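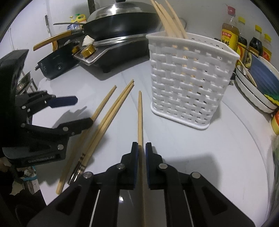

Section 4. Small utensils: what the grippers can take over and what they can't

Read this with the person who works the counter now, before the first shift. The Lanent sales sheet says the station "frees staff for better work." At Pevbridge it freed Lizelle Steyn to stand next to it and fix what it dropped, so plan your hours accordingly.

1. Clear a strip of counter between the stove and the chopstick holder. Chopsticks left lying side by side should be pulled apart. The grippers tend to treat a touching pair as one.

2. Check the finger pads. Wipe off any oil with a paper towel and replace pads that have gone shiny.

3. Close the gripper on a single chopstick held upright. It should stay put when you tap it near the tip. If it swings, tighten the grip by one step and try again.

4. Return the chopstick to the holder. Repeat with the second gripper.

Note: Error 596 means the jaws closed on nothing. It also comes up when the jaws have closed on a thin chopstick, so look before you press Resume.

CAUTION: Keep both grippers away from the stove while a burner is lit. The arm stop does not turn off the heat. Someone still has to do that by hand, and that someone needs to be named on the shift sheet.

5. Log every hand correction for the first two weeks, including the ones that seem too small to bother with – those are the ones that get left out when management adds up the time saved.

Do not cut counter hours on the strength of the trial figures. Ours came from a Saturday with almost no orders.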